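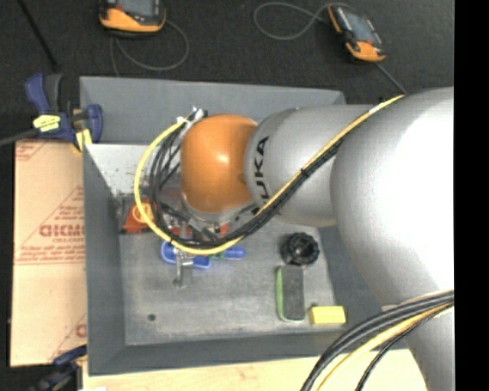
KUKA arm with its wrist over the grey bin, fixed workspace camera.

Hureck Bin Data
Version notes and intended use

Hureck is a set of recorded bin-handling episodes maintained by the Halilside laboratory. It supports work on grasp planning and on perception in cluttered bins where the arm blocks part of the view.

Contents
Episodes: 2,291
Episodes with reviewed object masks: 1,467
Joint state and command rate: 10 Hz

Each episode folder holds the color frames, the joint log and a task file. Timestamps are given in the controller clock. Users who train at a different rate should resample the joint log before pairing it with frames.

Loading
The Lonero reader, version 2 or later, opens all folders. Set the flag mask_arm to true to remove arm pixels from the loss.

Known limits
Arm masks are less accurate along cables and on bright metal surfaces. Wrist angles past 90 degrees are logged with the sign reversed in folders created before July.

Terms
Research use only. Please cite the Hijazi technical note.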